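Subject: Re: Taping out bays for the bumper covers

On the list, at 7:40 in the morning, a member at the Harudora end wrote:

> We've had floor tape down since January and I reckon it's
> the best thing we've done all year. Every bumper cover gets
> its own outline on the carpet, you put it down inside the
> line, and you can see straight away if something's gone
> walkabout. Clips don't get knocked off either. Carpet is
> kinder to the paint than concrete. I'd like to see
> Nustura and Chauvin do the same so we're all working to
> the one layout. Total cost was 59 dollars in tape. Any
> objections?

Yes, a few.

I'm not against tape. Tape is cheap and I've used plenty of it. What I don't buy is that the tape is doing the work you say it is. You put the lines down the same month you stopped taking covers from three suppliers at once. Of course things go missing less often. There are fewer of them to lose.

On the paint, I'd want to see some numbers. Carpet is softer than concrete, fair enough, but carpet also holds grit, and a bit of grit under a glossy panel will mark it as well as any concrete floor. How often is it vacuumed? If the answer is "when it looks dirty", a speckled grey carpet is never going to look dirty. That's why people buy it.

Then the clips. I went through our own returns and we had 57 covers come back with damage on the inside. Only 5 had a scratch on the colour side. The rest were tabs and brackets, and you don't break those by setting a cover down on the wrong bit of floor. You break them picking it up by the ribs, or stacking one inside another to save room.
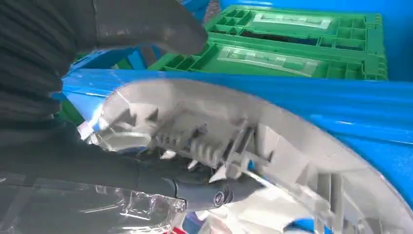
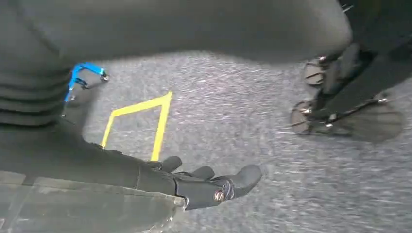
So if we're going to agree on one layout, I'd sooner agree on handling first. My list would be short:

- Pick up by the outer edge, never by a bracket or tab.
- No nesting, even "just for five minutes".
- Check the clips before it goes down and again when it leaves, and write it down both times.
- Plastic wrap comes off in one go and goes in the bin. It doesn't get left trailing where someone will catch a foot in it.

None of that needs tape. Do those for a couple of months, then put the tape down, and we'd have some idea what each one is worth. At the moment you've changed everything together and given the credit to the part that's yellow.

I'm also doubtful about upkeep. Tape on carpet lifts at the corners. Ours did, in the old Vison storeroom, and we ended up with half an outline that everyone ignored because it no longer matched anything we stocked. If you want it right 365 days a year, somebody has to own the job, and your message doesn't say who that is. The 59 dollars is the cheap bit.

Two questions before I'd put my hand up for this:

1. Are the outlines sized to the cover, or is it one size for the lot? A long front cover and a little fender piece don't want the same box.

2. What did your clip damage look like in the months before January? If you haven't got that figure, please say so and we can stop quoting the "after" one.

Happy to be shown I'm wrong on any of it.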